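How to Host a Jigsaw Puzzle Swap at Your House

I have done four of these now and I still get a little giddy the morning of. A puzzle swap is the cheapest party I know how to throw. People come over with puzzles they've finished, they leave with puzzles they haven't, and in between everybody sits down and bickers over sky pieces. If you have a closet that won't close (mine wouldn't!), this is for you.

What you'll need

Puzzles, obviously. Painter's tape and a marker. Index cards. Zip bags in the gallon and quart sizes. One big table for the swap and at least one more for puzzling. Good light. Snacks that don't leave grease on your fingers - more on that further down.

Step 1: Pick a date and a number

I like a Thursday evening in October. The weather has turned, the holidays haven't started eating everyone's calendar, and people are ready to be indoors again. Weekend afternoons work too if your friends have little kids, but expect them to leave earlier.

My first swap had 14 people in a living room meant for six, and it was a zoo. Two people never got near the swap table. Now I invite ten and usually end up with 7 or 8, and that fits fine with two folding tables and the couch.

Send the invitation three weeks out. A text is fine. Mine says what time, where to park, and "bring at least two finished puzzles, complete or honest about it."

Step 2: Set the rules before anyone packs a bag

You don't need many, but you need them in writing, in the invitation, so you aren't explaining them at the door with your arms full of coats. Mine go like this:

One in, one out. You bring three puzzles, you can take home three.

Anything with a missing piece gets labeled. Missing one piece isn't a crime. Hiding it is.

300 pieces and under goes on the kids' pile, and that pile is free for anybody.

If you want it back someday, write LOAN on the tape with your name. Otherwise it's gone and you can't be sad about it.

I tried a points system the second time, where big puzzles were worth more than small ones. Please don't. I had made a chart. We spent half an hour on whether an 800 piece panorama was worth the same as a 1000 piece rectangle, and then someone brought out a monster from Groncombe with 1271 pieces (who picks that number?) and the chart had no row for it. One in, one out. Let it be a little unfair.

Step 3: Check your own boxes first

Do this the week before, not the night before. If you've got a puzzle you haven't put together in years and you can't remember if it was complete, you have a few choices:

Put it together again. Nice if you have the time.

Weigh it. If you have two copies or you wrote down the weight when it was new, a kitchen scale will tell you if a handful of pieces has gone missing. It won't catch a single piece, at least mine won't.

Count it. Put the pieces in piles of ten on a cookie sheet, then line up ten piles to a row. Turn on a podcast. Keep in mind that the number on the box isn't always the real number of pieces, especially on the cheaper ones, so being a few over or under doesn't prove much.

Or write "not checked" on the tape and let somebody else gamble. There is always a taker.

While you have the lid off, look for pieces from other puzzles. I found four pieces of a lighthouse in a box of kittens. Also sniff it. If it smells like basement, leave the box open with the pieces spread on a towel for a few days, somewhere dry and out of direct sun. If it still smells after that, let it go.

Step 4: Bag and tape

Every puzzle goes in a zip bag inside its box. I learned this on my front steps in the rain and I'm not going to tell the whole story. Press the air out before you seal it or the lid won't sit flat.

Then one strip of painter's tape across the front of the lid, on a corner where it doesn't cover the picture. Write the piece count, complete or missing or not checked, and the initials of whoever brought it. Painter's tape comes off clean. Masking tape does not, and it will take a stripe of the picture with it.

If the box is crushed, cut the picture off the lid, slide it in the bag facing out, and recycle the rest. Bagged puzzles stand up nicely in a shoebox like file folders.

Step 5: Lay out the swap table

Sort by piece count, smallest at the left. I tried sorting by subject once and it looked lovely for five minutes. People shop by size first, at least my people do, and then by picture.

Stand the boxes on edge, spines up, if they're sturdy. Flat stacks turn into a tower and the good one is always at the bottom. Fold an index card in half for each section so it stands up: 500, 750 to 800, 1000, and BRAVE.

Don't open the table right away. Give everyone twenty minutes to arrive and set down their stuff, then draw names for the order. Everybody picks one puzzle, then you go around again, and after two rounds it's a free-for-all. My friend Marites Macaraeg came up with the drawing part after she drove over from Jallell, hit traffic, and found that all the Faltwood ones had been snapped up before she had her shoes off. (Faltwood makes those thick, matte pieces that click. I'd fight for them too.)

Step 6: Set out something to work on

This is the part that makes it a party. Have one puzzle going on each extra table before anyone gets there, edges already done. Guests will drift over with a plate in hand and put in two pieces and then forty minutes have gone by.

500 pieces is plenty for an evening. Choose one with a lot of different colors and lots of little areas to claim - shop windows, shelves of books, quilts, seed packets. Stay away from snow, fog and anything described as a gradient.

Put the loose pieces out on cookie sheets or in shallow box lids, sorted roughly by color, so several people can reach. A felt mat or an old flannel sheet under the puzzle keeps pieces from skating around. And pull a lamp over. Overhead light alone bounces off the shiny ones and everyone ends up tilting their head like a parakeet.

Step 7: Feed them, carefully

My rule for snacks is that you should be able to eat it and then pick up a puzzle piece without wiping your hands on my couch. So pretzels, grapes, cubes of cheese with toothpicks, plain cookies, nuts if nobody's allergic. No cheese puffs. No wings. I love wings! But no.

Food and drinks live on their own table, away from the puzzles, and a tray is a big help there. You can fill it in the kitchen and carry it all out in one trip, and at the end it goes straight back to the sink. For drinks I like mugs with a wide bottom and a real handle. Skip the stemmed glasses. One tipped glass of red will swell up a corner of a puzzle like a sponge, and there's no fixing that.

Pink mug first, then the tray of treats:
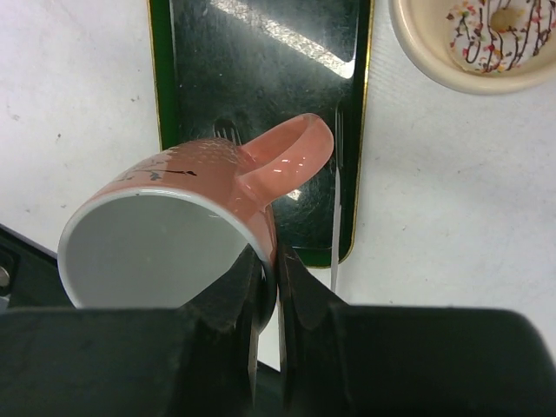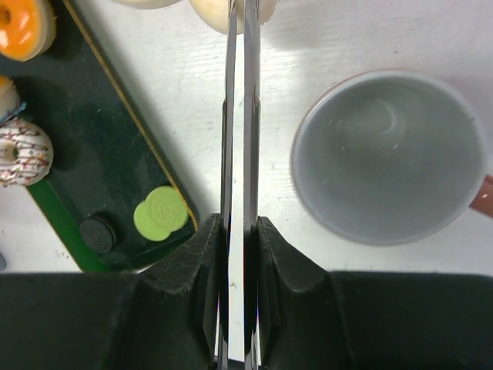
If somebody does spill, lift the pieces out first and worry about the table second. Blot them, don't rub, picture side up on a paper towel. Put another paper towel on top and a heavy book on top of that, and leave it overnight. Most will come back flat enough to use. If the picture layer has started to peel, a tiny dab of white glue on a toothpick will hold it down.

Step 8: Send everybody home with the right stuff

Start wrapping up half an hour before you want people gone, and double whatever you think that means if there's an unfinished puzzle on the table. Check under the tables and the couch cushions for strays before the first person leaves. Flip up the rug. Check cuffs, and I'm serious, I once sent a man home to Pant with a piece of the Eiffel Tower in his pants leg.

Keep a small jar by the door for orphan pieces. When someone texts that they're one short, you look in the jar. I've matched three so far.

Leftover puzzles that no one picked can go to a senior center, a library sale, or a laundromat with a free shelf. Call first. Some places only want complete ones, and some are up to their ears in puzzles already.

A few questions I get

Do I need fancy sorting trays? No. Lids, cookie sheets, paper plates. I bought the stacking kind and I use them to hold buttons.

What if someone brings only junk? They take home the same number of puzzles as everyone else. It evens out over a couple of swaps, and if it doesn't, well, you know who to tease.

Can kids come? Sure, but give them their own table, with their own puzzle, and make it a floor puzzle if they're under five.

How often should I do one? Twice a year is right for my group. We tried every other month and the same six boxes kept going around. I got my own cabin-by-the-lake puzzle back with somebody else's initials on it, and two more pieces missing than when it left.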